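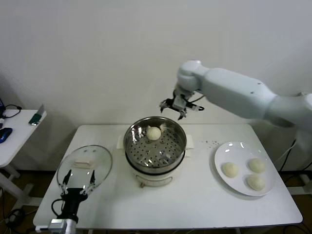

Vonholm steamed buns notes, README. This folder is everything I have on getting plain white buns from the freezer bag to the plate with an electric steamer. Recipe, timings, the cleaning sheet, photos. It started as a text file for my sister and got out of hand. The steamer is the ordinary kind, steel insert with rows of round holes on a white base, glass lid with a metal rim. One bun sitting by itself near the back edge of the insert and three on the plate, that's the spacing I mean when I say "room to grow" further down. Keep them apart or they weld.

What's in here

recipe.txt - the dough, one batch
timings.csv - one row per steaming, see columns below
cleaning.txt - short, read it anyway
photos/ - mixed, not sorted, sorry
old/ - first version of everything, ignore unless you want the yeast arguement

Columns in timings.csv

batch: just a number, goes up
from: fresh, fridge or frozen
water_ml: what went in the base at the start. Nearly always 900. I tried 792 once because that was what was left in the jug and it did fine, so I left the row in.
minutes: from first steam, NOT from switching on. The early rows mixed these up. I fixed the ones I could remember and blanked the rest.
rest: lid cracked, heat off, minutes
skin: smooth, dimpled or wrinkled. My own eye.
notes: free text, some of it rude

There are 58 rows. 40 are frozen buns, the rest are fresh or fridge. Don't average across them, they behave differently.

Things I'd tell anyone starting

Lid drips. Glass ones especially. Lift it level, move it sideways clear of the pot, then tilt. If you tip it over the buns you get spots on the tops and they stay.
Paper squares under each bun if you have them. If not, a little oil on the steel.
Put a cloth or pad under the pot. The Drekolent one I had before left a ring on the table from the base.
Plate goes next to the steamer before you open anything. Round plate, flat, nothing fancy. Three to a plate is comfortable, four touch.
Wipe the table between batches. Crumbs get on the bottoms of the buns and you will not notice until you bite one.
Don't peek before minute eight. I know.

Cleaning

Insert out, soak, brush the holes from underneath. Dough in the holes dries like glue and then half your steam comes up one side. Base gets a damp cloth only. White vinegar for scale, the amount is in cleaning.txt. Dry the lid rim properly, water hides under the metal.

Known problems

Rows 12 to 15 have no rest time. Lost the paper.
"wrinkled" is used for two different things (collapsed, and just a bit puckered). Should be split. Will do in June, maybe.
Fridge buns are mostly one brand, Ahmadpour, from the shop on Revdale Road. Other brands may want longer.
No altitude info. Everything was done in the same kitchen.

Using it

Copy what you want, change what you want. If you send rows back please keep the column order, and put your initials in notes so I know whose opinion it is. Photos are welcome too, with the batch number in the file name.

Firouzeh Soltani
last edit May 17, 2022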